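Keeping Bottles, Jars and Caps Clean

Most of the mess in a kitchen cupboard comes from the outside of things. The oil bottle leaves a ring, the honey jar sticks to the shelf, and the vinegar drips down its own label. These are the habits that have worked in our kitchen over the years, along with a few sent in by readers.

Where to keep what

Store by how a thing pours. Anything that drips goes on the lowest shelf, or on a tray. Dry goods can go above. If oil is kept over the flour, sooner or later the flour bag gets a stain on it.

Keep oils away from the stove, even though that is where you reach for them. Heat and light turn them stale. A cupboard one step away is close enough. Vinegar is not so fussy and can stand anywhere.

Soy sauce keeps best in the refrigerator once it is open. It won't spoil quickly on the counter, but it darkens and the flavor goes flat. If you use a bottle up in a few weeks you may not notice the difference. Light soy sauce is the one to keep in front, because it gets used for nearly everything: dipping, marinades, fried rice, greens. Dark soy is mostly for color in braises and can stand at the back.

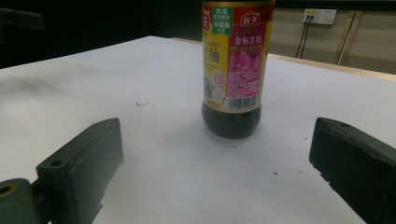
Write the month you opened it on a bit of masking tape and stick it on the bottom or the back. "May" is enough. Tape comes off cleanly if you pull it slowly, and it holds up in the refrigerator better than a paper label does. Use a permanent marker. Ballpoint fades.

Lining a shelf

Plain white paper is as good as anything you can buy for the purpose. It shows every drip, so you know when to change it. Cut it a little short of the shelf depth so the front edge doesn't curl up and catch on jars. Wipe the shelf and let it dry completely before you lay the paper down.

Kimie Ogura wrote to say she uses the paper from flat-packed shirts. Parcel paper works too, though it can be stiff and wants to roll back up. Leave it under a heavy cutting board overnight first.

For oil bottles, a saucer or a jar lid under each one is better than lining. You can wash a saucer.

Caps and pour spouts

A flip-top cap gets dirty in two places: the hinge and the little well around the spout. Sauce dries in both and leaves a crust, and then the lid won't snap shut.

1. Open the lid all the way and lay a damp cloth, wrung out in hot water, over the spout. Leave it for 5 minutes.

2. Wipe around the spout with the corner of the cloth. Don't scrape with a knife. It scratches the plastic and the next crust holds on harder.

3. Clean the hinge with a dry cotton swab first, then a damp one. An old toothbrush will do if you keep it for kitchen use only.

4. Dry everything before closing. Water left in the well will run into the bottle the next time you pour.

5. Wipe down the neck and shoulders of the bottle, then the base, then the place where it was standing.

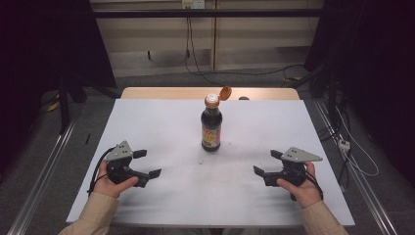
Jars that won't open

Run hot water over the lid only, turning the jar so the metal heats evenly. Dry it well and try again with a rubber glove. If it still won't move, slip the tip of a teaspoon under the edge of the lid and lift gently until you hear the seal give. That click is all you need.

Honey and syrup jars stick because of what has dried in the threads. Wipe the threads every time you close the jar — it takes a moment, and you won't have to fight with it in the morning. Vinh Triệu puts a square of waxed paper over the mouth of the jar before screwing the lid on. We tried this with molasses and it worked well.

Getting labels off

Fill the jar with hot water, put the lid on, and let it stand. The warmth softens the glue from the inside and many labels will then peel in one piece. For the ones that tear, rub in a paste of baking soda and cooking oil, equal parts, and leave it for an hour. Wash with dish soap afterward.

Some plastic labels don't respond to water at all. Warm those with a hair dryer on low and pull from a corner.

Smells in saved jars

Pickle and garlic smells are in the lid liner more than in the glass. Wash the lid, leave it in the sun for an afternoon, and store the jar with the lid off. If it still smells after that, use the jar for screws.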